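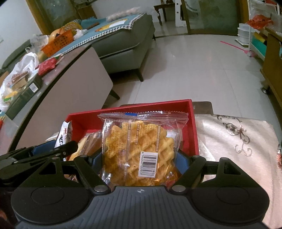

Snack Box Notes (Fledell pantry set)

12 shares | 3 comments

Hi! I'm Yung-ching Au, and I keep this folder together with Hok-lam Peng. It's all wrapped snacks going in and out of a red box -- waffles, toast bread, little packets, that kind of thing. The full set has 3465 clips, and I've looked through way more of them than I planned to in March.

What's in the folder
- clips/ has the videos, in batches of 1000 (the last one is shorter)
- items.csv has one line per snack, with the name as printed on the wrapper if I could read it 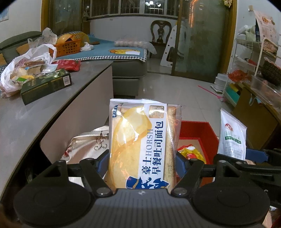
I left Chinese names in Chinese and put a plain English word next to them, so you can just search "toast" or "waffle". Shiny wrappers are a pain to read, so 15 lines still say "unknown". If you know your snacks, please write to me!

Hok-lam did the second check on the names. We split the set three ways, and the Minness split is the one to start with.

Last edit: 14 April 2026

3 comments | Share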